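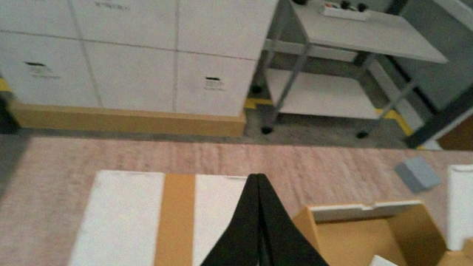

Plillo is looking for a person to work in our packing and mailing room in Padilla, from April until the end of September, with a possibility to stay longer. We are a small seed company. We grow, clean and sell the seeds of old vegetable and flower varieties, and most of our customers are home gardeners who order by mail.

The place is open because Fatos Trajkovski, who did this work for six years, moves over to our growing field at Nukotstead. He will still be with us two mornings a week during the first month, so the new person will not be left alone with the shelves.

## What the work is

You will fill seed packets, put together orders, and prepare them for the mail. In spring we send up to 200 orders on a working day, in summer far fewer. When there are few orders, you will help with cleaning seed, printing labels and testing how well older seed still sprouts. The testing is quiet work with wet paper and small trays, and some people like it very much and others do not. Please tell us in the interview which kind you think you are.

We keep 1,588 varieties in the catalog this year. You do not need to know them. Each one has a shelf number, and the order sheets are printed in the order of the shelves, so that you walk through the room only once. The beans and squash are in the back room, which is kept cool, so bring a sweater also in July.

Mistakes happen in this work and we would like to hear about them. If you notice in the afternoon that a carrot may have gone out as a parsnip in the morning, please say it the same day. We then write to the customer and send the right packet.

## Who we are looking for

You do not need a diploma or experience with plants. We would like somebody who

- can read small print and handwriting without trouble, with glasses or without
- has steady hands and does not mind to repeat the same movement for an hour
- can lift a sack of 30 pounds onto a low cart
- reads and writes English well enough to answer a simple letter from a customer

A driver's license is welcome — the van goes to the post office every day at 3:30 p.m. — but it is not a condition. Spanish or Albanian is useful on our phone line. If you have a strong allergy to dust or pollen, we must say that this is probably not a good job for you, even with a mask.

## Hours and pay

The position is 32 hours per week, spread over four days. We start at 7:30 in the morning and finish at 4, with half an hour for lunch, which is not paid, and two shorter breaks, which are. Which four days you work can be discussed. In April and May we may ask you for a fifth day, and this is paid extra or taken as free time later in the summer, as you prefer.

The pay is $3,000 per month before taxes during the first two months. After that we sit together and look at how it goes, and the pay is raised if we both agree to continue. All who work here get seed for their own garden without paying, and vegetables from the field when there is too much of them, which in August is every week.

There is no bus directly to our door. The nearest stop is at the old Kitora mill, and from there it is a walk of 15 minutes along a road without sidewalk. Rogelio Evangelista drives past the mill each morning and can take two people with him. Bicycles can be kept inside.

## The people you will work with

There are seven of us in summer and five in winter. In the packing room you will work mostly with Ankica Gashi, who is responsible for the orders and makes the weekly plan. Živko Ristić takes care of the storage and the seed cleaning machines, and he will teach you how to use the small one. The large one you will not need to touch.

We eat lunch together when the weather allows it, but it is no duty. The radio in the packing room has been a matter of long discussion, and the present rule is music before lunch and none after it.

## How to apply

Please write a letter of one page at most, and add a list of the jobs you had before, if you had any. School, farm, kitchen, store, caring for a family member — all of it counts for us. In the letter we would like to read why this kind of work interests you and from which day you could start. A photo is not needed, and please do not send copies of certificates.

Letters can be sent by mail or left in the green mailbox at our gate, addressed to:

Lena Sikora
Plillo Seeds
2120 Mill Road
Padilla

We read all letters that arrive before the middle of March and answer every one of them, also when the answer is no. Those we invite will come for a half day, from 8 a.m. to noon, and pack real orders together with Ankica. This half day is paid by the hour in cash or by check. Afterward there is a talk with Lena, which takes 20 minutes or so, and you can ask her anything about the job that is not written in this notice.

If you need a chair of a certain height, stronger light at the table, or some other change in order to do the work, write it in your letter or tell Ankica when you come. The tables can be raised and lowered, and we have two lamps with a magnifying glass.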